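Lasetti Hand-Held Grippers, the Pair: Two Months In

I went back and forth on these for most of the spring, so forgive me if this runs on a bit. We record a lot of household tasks at our little shop in Toledo (folding, sorting, putting things on trays and taking them off again), and our old Ikia grippers were getting tired. The Lasetti pair came to $2,948 with the marker cubes included. The Ikia set we'd been using was $1,788, so you do feel the difference when you pay the bill!

What you get for the extra money is mostly in the jaws. The Ikia ones are fine on a cup or a block, but with cloth they let go of a corner just when you've got it where you want it. The Lasetti jaws close evenly along their whole length, and I've been able to pick up socks, dish towels and a very slippery lining without much fuss. The trigger is lighter too - my hands are small and by lunchtime I used to be shaking them out.

Tracking has been steady. The cubes sit up high enough that the headset camera keeps sight of them through most of a reach, though I still lose one now and then if I cross my wrists.

Now the grumbles. The cable is thin and a touch short, and I've caught it on a chair back more than once. The manual is four pages of tiny print. And replacement jaw pads are sold only by Sindthorpe, who took 2 weeks to send mine.

Would I buy them again? For cloth, yes, gladly. If you only handle hard things, stay with the Ikia and keep your money. 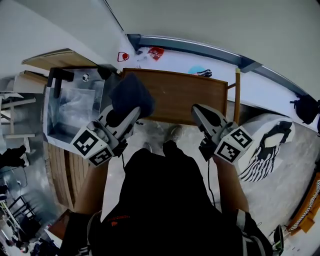 Reply from Marguerite: We have the same pair and the cable drove us up the wall as well. A longer one from the Sindthorpe parts page fixed it, and the grippers didn't need setting up again afterward. I'd agree on the jaws, although ours started to slip on fleece after 400 recordings until we changed the pads.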